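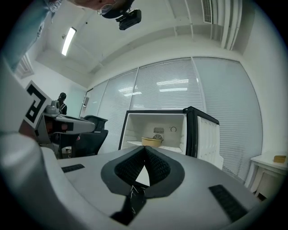 What does our club want to finish before the October competition? One task, done the same way every time: take a bowl out of a small refrigerator and put it on the table.

June 22, 2024. I write this in the bus home, so excuse my letters. Orestis Ververidis, our teacher, has set the goal at 3000 recordings. We have 2000 now, and 39 of the new ones must be repeated, for the hand moved too quickly near the shelf. Three of those are mine. I was a little ashamed, but he only told me to breathe slowly and start again.

In the afternoon we discussed the name of the team. I proposed Skellach, Tanui wants Drivum, and we could not agree.
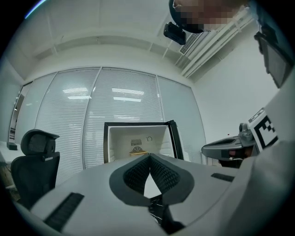 So the vote is moved to next week, and I must prepare a short speech for my proposal. I must also ask Arnow for the notebook with the training results. My wrist is tired. Tomorrow I will rest and read chapter four.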